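Odeo Planning and Perception Working Group
Minutes of meeting, November 30, 2025
Location: Clallow office, large room, and by call

1. Minutes of the last meeting
Approved with one correction. The Gulyás grasp scorer was listed as merged. It is still on a branch.

2. Simulation runs
The overnight batch finished with 453 episodes of the marker task. Of these, 50 were stopped by the planner timeout before the arm left its start pose. The log gives the same error each time: the collision checker treats the mesh cup as a solid cylinder, so every grasp on the marker is rejected when the pose falls below the rim. The group looked at the start view from the fixed camera, with the marker standing in the holder and the gripper open.
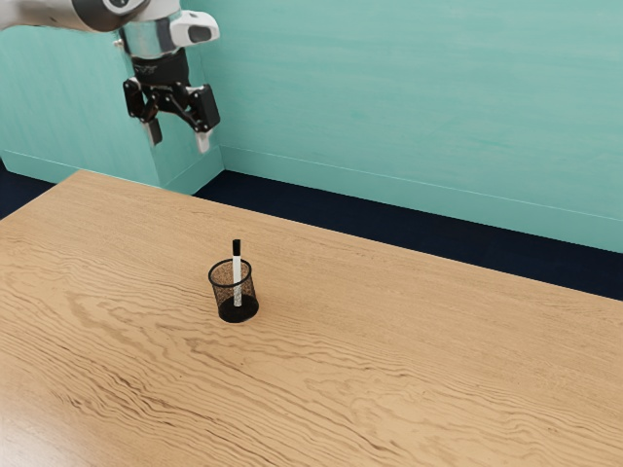
3. Collision model for the pen holder
Two options were discussed. The first is to replace the cylinder with a hollow shape made of wall segments and a base. The second is to keep the cylinder and limit grasps to the part of the marker above the rim. Agreed to do the second now and the first before the next release. The planner timeout stays at 7 seconds until both are in.

Action: planning team to add the rim height to the object file.
Action: tooling team to make the timeout error print the name of the rejected object.

4. Perception
The segmenter was retrained in June on 3,871 rendered images. It does well from the fixed camera. From the close camera it sometimes labels dark streaks in the wood grain as a thin object, and the tracker then holds on to that label for several steps. Lowering the tracker's hold time was tried and made real markers drop out too, so that change was reverted.

It was asked if the table texture should be swapped for a plain one. Not agreed. The Skastley site has wood tables and the grain needs to stay in the test set. More close views with no target in them will be added to the training set. 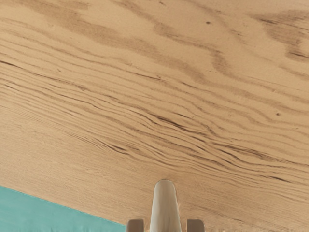 Close view of the tabletop, gripper at bottom center.

Action: perception team to render the new views and rerun the close camera test.

5. Control
Nothing to decide. The new gripper command queue is in review. Reviewers are asked to check what happens when an open command arrives during a close.

6. Any other business
The Skastley build machine will be moved to the newer driver. Push any unfinished branches first.

Comments

planning-dev: Rim height is in. It is measured from the base of the cup, not from the table, please update your configs.

guest: Does item 3 change anything for the Gulyás branch?

planning-dev: Yes, rebase it. The scorer has to read the new field.

Contact: Odeo working group, Clallow office | Back to top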